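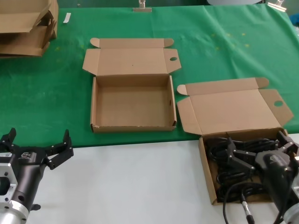
Numwood publie la procédure d'entretien de sa cellule bimanuelle de mise en boîte de câbles

Le 24 décembre 2024 – Numwood met à disposition la procédure de réglage et de maintenance de sa cellule à deux pinces, affectée au rangement de câbles dans des boîtes en carton ondulé. Le document, rédigé par Souad Mansour, remplace la version de juin.

La cellule travaille sur une table nappée de vert, le tissu étant maintenu par des pinces métalliques sur le bord arrière. Sa tension est reprise à chaque changement de série. Le zéro d'ouverture des doigts est contrôlé tous les 1 000 cycles, puis les vis des biellettes sont resserrées au couple prescrit. La recette de validation a porté sur 2 731 cycles, avec 111 arrêts consignés, dont 40 imputés au glissement du câble entre les doigts. 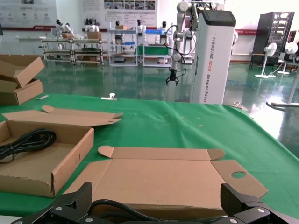
Temps de lecture : 2 min

Les garnitures des doigts, à texture carbone, sont nettoyées à sec et remplacées par paire. Le câble qui passe à la base de la pince fait l'objet d'un contrôle de jeu, bras replié puis en extension. Toute dépose de la pince impose un nouvel étalonnage de la caméra de poignet.

« Un découpe à plat et une boîte montée n'offrent pas la même prise. Les deux cas ont désormais leur propre fiche de réglage », précise Leire Alcaraz, responsable de la maintenance.

Contact presse : Anselmo Cuesta, Numwood

À lire aussi
Kornidum : nouvelle grille de graissage des axes
Pelstead étend son stock de pièces détachées
Jabłońska : formation au réglage des préhenseurs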